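Speckled floor tile: seal it or leave it alone?

grout_about_it
Posted 2/12/25
So we finally ripped up the carpet in the back hall and went with a speckled tan and brown tile from Grosturska. 97 square feet of it, laid by yours truly over two weekends, and my knees have filed a complaint. Now my brother-in-law swears I have to seal the whole thing. The box says nothing at all. Anybody been through this?

mudroom_mel
Is it porcelain or ceramic? If it's glazed, sealer just sits on top and turns into a sticky film. I did that in my first apartment and spent a whole July scrubbing it back off with a plastic brush. Seal the grout, leave the tile alone.

oldhouse31
Going to disagree with Mel a little. I sealed my entire kitchen with Sternora, tile and all, and it's been great. Spaghetti sauce wipes right up. I think people get the film because they leave puddles and walk away for lunch.

mudroom_mel
Spaghetti sauce wipes off glazed tile anyway! You paid for that bottle and the tile didn't drink any of it.

oldhouse31
Maybe so, but mine was the unglazed kind, so it did drink some – I should've said that up front.

grout_about_it
OK, mine is glazed, I checked a leftover piece. So grout only. Is the speckled look going to hide dirt or drive me nuts? We have two dogs and a gravel driveway.

tannbrown
Hides everything. I have tan and brown speckle through the whole downstairs and I've lost a cornflake on it for days. The downside is you drop a screw and it's gone until you step on it. Similar colors to mine here:

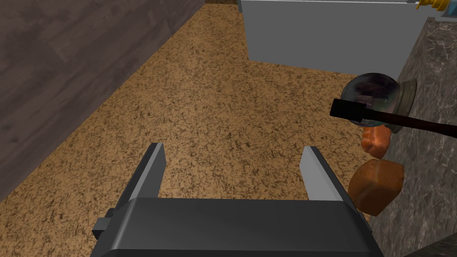 How long should new grout cure before you seal it?
Three days is what I'd give regular cement grout, longer if the bag says so or the house is damp.

oldhouse31
I'd wait a full week in winter. My hall took forever with the heat turned down.

mudroom_mel
Agree with oldhouse for once. And buy the small bottle, the Alel one with the little roller tip. Wipe the extra off the tile before it dries.

grout_about_it
Small bottle it is. I'll do it next weekend if the dogs can be kept out of the hall.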